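Water refill points and bottle returns

The refill point on the ground floor of Herkilgate library is back in use from February. It was switched off while the pipework behind it was replaced, and the new unit takes taller bottles than the old one did. 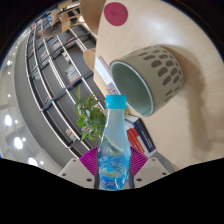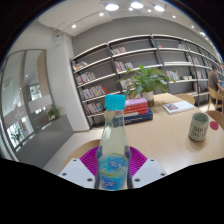
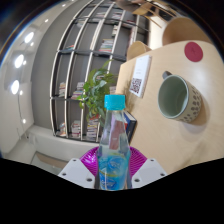
Clear plastic bottles with screw caps can go in the returns bin, caps on.

The old refill point was fitted when the building opened as a library and had been leaking into the wall for some time. Prolau, who look after the plumbing for all the council's buildings in the town, took out the damaged section and ran a new supply from the main riser. The filter is now behind a panel by the lift, where it can be changed without closing the reading room.

The unit has a counter on it. The old one stood at 3772 fills when it was taken off the wall, and that covered one year. The new one started again at zero. We will print the figure in each newsletter so that people can see how much it is used.

There are two settings. The left-hand button gives chilled water and the right-hand one gives water at room temperature. Each press fills 800 ml and then stops. Press again to stop it early if you have a smaller bottle. Please don't use the refill point to rinse out cups or food boxes. There is a sink in the kitchen next to the meeting room for that.

Returns bin

The bin for empty bottles has moved from the front entrance to the corridor by the toilets. It is for plastic drinks bottles only. Cans and glass go in the outside bins by the bike racks as before. Please empty bottles before you put them in, and leave the cap screwed on. Loose caps fall through the sorting belt at the depot and end up as general waste. Labels can stay on.

Zeltach collect the bin 4 times a month. If you find it full, tell the desk and we will change the bag. Please don't leave bottles on the floor beside it, where they get kicked down the corridor.

Drinks in the library

A few people have asked whether the rules have changed. They haven't. Water in a closed bottle is fine anywhere in the building, including the computer room. Hot drinks and anything fizzy should stay in the Maihi Room or the entrance hall. The local history shelves are the one exception: no drinks of any kind while you have the maps or the bound newspapers out.

If a book does get wet, bring it to the desk straight away and don't try to dry it on a radiator. We can usually save it if we get it early, and there is no charge for owning up.

Questions about the refill point or the bin should go to Yee-man Kan at the front desk, mornings only.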